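Barnside Robot Club - bench notebook
October, session started 4.15 pm
Written up by Fredy, with bits added by Hammad (marked HD)

Picking up from last time. The goal for the term is still the Besdale tidy-up challenge: loose pens on a table, one pot, one arm, clock running. You score for every pen that finishes in the pot and you lose points for knocking the pot over, so most of our talk today was about how to come in over the rim without touching it.

First job was re-zeroing the wrist. I had left the old offsets in and everything was landing to the right, which I should have spotted sooner as I wrote myself a note about it on the previous page! After the new zero the tool position agrees with the ruler nicely. New offset file is saved as montoya_2 in the shared folder. Please don't overwrite montoya_1 yet, Hammad wants to compare them.

We talked for a good while about which way the fingers should face. With both tips pointing inwards along the short side of the pen you get a clean grip on the barrel, but if the pen is already leaning on a rim, one finger has to go down beside the cup and the other inside it. There isn't much room for that. Hammad drew it on the whiteboard and I've copied the sketch on the facing page. 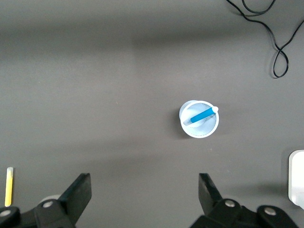

So the plan is to split the task in two. Program A picks a pen off the bare table and carries it over at full height. Program B is only for lowering and letting go. They were one long script before, and every time we changed the drop height we broke the pick-up as well. Splitting them took most of an hour and I think it's the best thing we've done all term. The new one is so much easier to read.

The recorder is now writing a row for every step of every move. Today's log came to 2067 rows, and 137 of those are flagged where the finger opening didn't match what we asked for. I really want to know if they bunch up at the moment of closing or if they are spread all over. My money is on closing. Job for next time: plot them.

HD: I think it's the speed. We close at the same rate whatever we're holding. Try it at half and see if the flags go down before you plot anything.

Fair point, we'll do that first.

Also went over the Doltness rules sheet again, as their round comes before Besdale. Theirs is a bit different. The pot can be any shape you like as long as it is open at the top, and the colours count: a bonus if the pens go in by the order on the card. We have done nothing at all about colour so far. The younger ones are very keen to take this on and have started a list of pen colours with the camera values next to them. Yellow against the grey table looks like the easy one to start with, and I'd leave purple until the others are behaving.

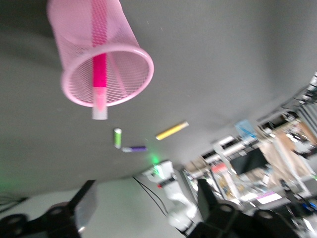
Knocking the pot over is the penalty that worries me most. A light pot has so little to hold it still that a small nudge on the rim is a real risk, and under Besdale rules you can't stick it down. You can choose where it stands, though, so we are going to try it further back with the arm coming in from the front every time. Hammad also suggested a low starting height for the sideways move, then up and over. I'm not convinced but it costs nothing to test.

Settings at the end of the session, so we can get back to them:
Approach height 168
Close command 1059
Speed left at medium
Drop program: B, second version

To do
- half-speed closing test (HD)
- plot the flagged rows (Fredy)
- colour list, finish the greens
- ask Doltness if pens may go in cap first
- print the rules for the wall

Packed up at 6.30. Very happy with how the code looks now, and I can't wait to run A and B one after the other with the clock on.

HD: bring the long ruler back please, it's in your bag.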